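Section 5. Work Orders, Component Records and Storage Locations

Complete the user accounts and label printer setup in the previous section before starting. The steps below apply to Sorik Standard on a single-site installation. Sites that share a database with another branch must first set the branch code under Settings > Site.

5.1 Create the work order

1. Open Intake and select New Order.
2. Enter the customer reference. If the customer is already on file, the contact fields fill automatically.
3. Select the device class: Desktop, Laptop, Server or Other. The class controls which component list is loaded and cannot be changed after the first component is recorded.
4. Type the fault as reported by the customer. The field accepts 200 characters. Longer statements go in Attachments.
5. Print 2 labels. Attach one to the chassis and one to the paper copy of the order.

Caution: Do not attach the label to a removable side panel. Panels get exchanged between units of the same model, and the order then follows the panel.

5.2 Record installed components

1. Shut down the device, disconnect the power cord and open the housing.
2. Scan the chassis label. The component list for the selected class appears.
3. For each entry, choose Present, Absent or Not Inspected. Memory and processor entries are recorded per slot or socket, and an empty socket is entered as Absent. Leaving the line blank blocks step 5.
4. Enter serial numbers where they can be read without removing the part.
5. Select Close List. The list is now read-only for technicians — a supervisor can reopen it from the order history.

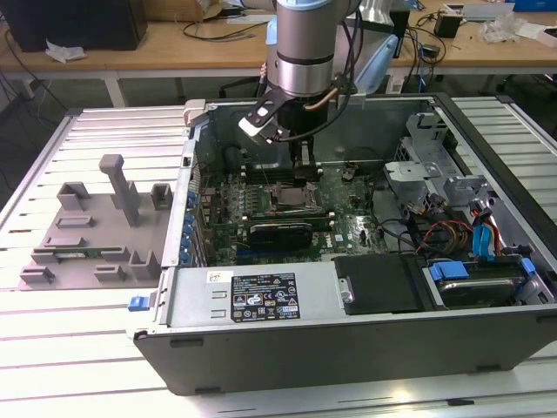
Rasmus Raudsepp: On our installation Close List stayed gray even with every line filled in. The cause was an expansion card entry further down the page that only shows when the window is maximized. It would help if the manual said to scroll to the end of the list first.

The behavior reported above occurs when display scaling is set higher than the default. Scroll to the last line, or reduce the scaling, and then select Close List. No data is lost if the window is closed while the button is gray.

Note: Entries marked Not Inspected do not block closing. They appear on the open items report, which is sent every Sunday unless another day is selected under Settings > Reports.

5.3 Define storage locations

1. Open Stock > Locations and select Add.
2. Enter a location code. Codes may contain letters, digits and hyphens, up to 14 characters in total.
3. Choose the location type: Fixed for shelving and cabinets, Movable for anything that can be carried to another bench.
4. Assign a parent location. A Movable location without a parent is accepted but does not appear in the stock count.
5. Print the location label and save.
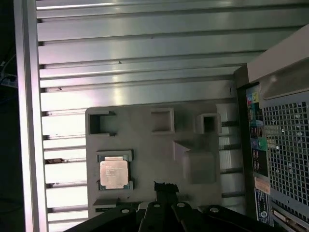 Location codes should describe the holder, with the contents left to the stock record. A code such as MEM-LEFT becomes misleading as soon as the holder is reused for something else. Subdivided holders need a decision before the first part is booked in. A gray plastic tray with recessed pockets of different shapes, like the one standing against the ribbed metal, can be entered as a single Movable location or as a parent with one child per pocket. Use the single entry unless parts with individual serial numbers are kept in it. Converting later is possible only when the location is empty.

5.4 Import locations from Gruvasik

Existing location lists can be brought in from Gruvasik as a comma-separated file. Column headings must match the template in Stock > Import. Rows with duplicate codes are skipped and written to the import log.

Caution: The import overwrites parent assignments. Export the current list before running it.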